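Winter hours and the reading room

The Dernum Street branch moves to winter hours on 3 Dec 2024. Doors open an hour later in the morning and evening closing stays as it was. The book drop on the Sepúlveda side can be used at any time, though larger items should come to the desk.

The reading room appeal closed at 492 pledges, well past the 100 we needed to go ahead. Patricio Iglesias has ordered new reading lamps and replacement shelving for the local history section, which now holds roughly 3,000 items. The Irthorpe parish maps are back from repair and can be seen on request – please ask a day ahead.

Membership cards issued before May need renewing. Bring the old card and something with your address on it. Replacement cards cost nothing this month. The online catalog has moved to Vullalix, and your old password will not carry over, so you will need to set a new one the first time you log in.

Soft seating is always welcome on a cold afternoon – a pink cushion, a tan chair with a pleated back.

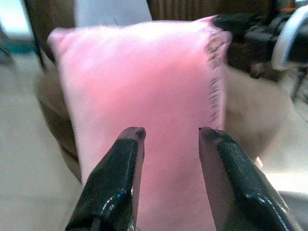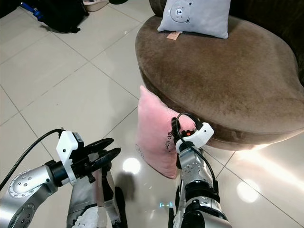
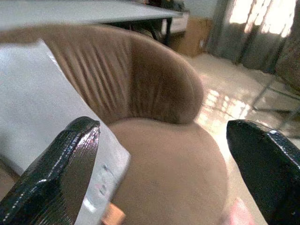
Book sale

There are 49 boxes to sort before the sale. Paperbacks go out first, then atlases and sheet music. Please hold any further donations until the new year.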